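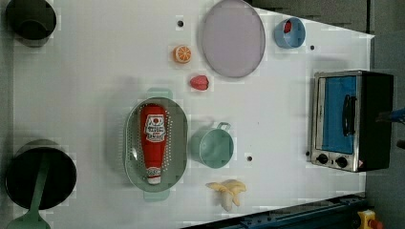 **Ticket 492 – play kitchen, a few questions and one missing answer**
Opened: 16/05/2025
Shop: Drevora
Status: waiting on customer

Hi there! I bought the big play food and cookware bundle from you for our toddler room, and I've finally had time to get it all out on the table and go through it properly. Mostly I'm really happy (the colander is a huge hit already, and so is the banana with the peel open), but I've got a few things I can't work out from the leaflet.

First, the toaster oven. One of the two black knobs is stiff. It turns, but it sticks about halfway and I have to give it a proper shove, and our smallest ones can't manage that. Is it meant to loosen up with use, or should I be taking something off and putting it back on?

Second, the ketchup. The packing slip calls it "bottle, hard" and what I have is a soft fabric one. I don't mind at all – I think I like it better – but the cleaning page only covers the plastic pieces, and this one gets chewed. Can it go in the machine? Also the white edge around the label looks frayed to me and I'd like to know if that's how it's made before somebody picks at it all day.

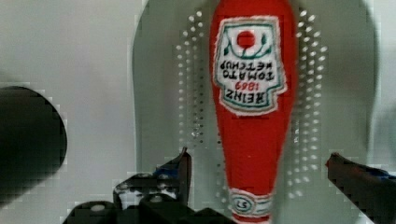
*Ketchup bottle, label side. The frayed bit is the white edge around the badge.*

**Update, same day**

Thanks for the quick reply! I did what you said with the knob: pulled it straight off, wiped the post with a dry cloth, pushed it back on. Much better. It still catches a tiny bit on the way back to the left but a child can turn it now, so I'm calling that one fixed.

On the ketchup, you asked for the number on the slip. It's line 174, under Wutemico soft foods, so I suppose somebody picked from the soft range and the slip just never got the right wording. I haven't washed it yet. I ran a fingernail along the edge of the label and the stitching held, no loose threads came away. I've put it up on the shelf until I hear from you.

**Update 2**

Got your note about hand washing in cool water and drying flat, thank you. I'll do it tonight after the room is packed up. Could you add that to the cleaning page? I looked there first and went round in circles.

Still open from my side:

- is the frayed edge normal, or should I trim it?
- can I order a second colander by itself? I'd take 4 if they come cheaper that way

No rush on the colanders – August would be fine for those. The label I'd like to hear about sooner.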